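Donnerstags bin ich immer als Erste im Lesezimmer, so gegen halb acht, wenn die Heizung noch knackt und der Kaffee aus dem Automaten am besten schmeckt (warum auch immer). Seit Mai gehört zu meiner Arbeit bei Fultulport etwas, das ich mir mit 58 nicht mehr hätte träumen lassen: Ich bringe einer Maschine das Aufräumen bei.

Vierzehn Jahre lang habe ich Bücher zurückgestellt, Tische geordnet und Blumen gegossen. Jetzt führe ich den Greifer mit der Hand, immer dieselben kleinen Wege - Maus aufs Pad, Buch zu, Buch auf den Stapel - und daraus soll der Roboter später lernen. 2.577 Durchgänge haben wir zu viert inzwischen geschafft, und mein Handgelenk kennt jeden einzelnen davon! 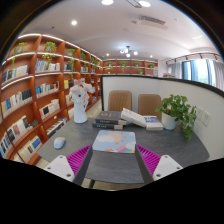
Der graue Tisch im Lesezimmer, die Maus noch neben dem Pad.

Haoran Zou, der das Projekt bei uns betreut, meinte neulich, ich sei zu ordentlich, ich solle ruhig auch mal zögern. Da musste ich lachen. Diane Arsenault aus der Frühschicht macht sich dagegen Sorgen um ihre Stunden, und ich verstehe sie gut. Versprochen ist uns, dass bis Jahresende alle bleiben, und was danach kommt, steht noch in keinem Papier. Ich frage jedenfalls in sechs Wochen wieder nach, und das Gießen gebe ich sowieso nicht her.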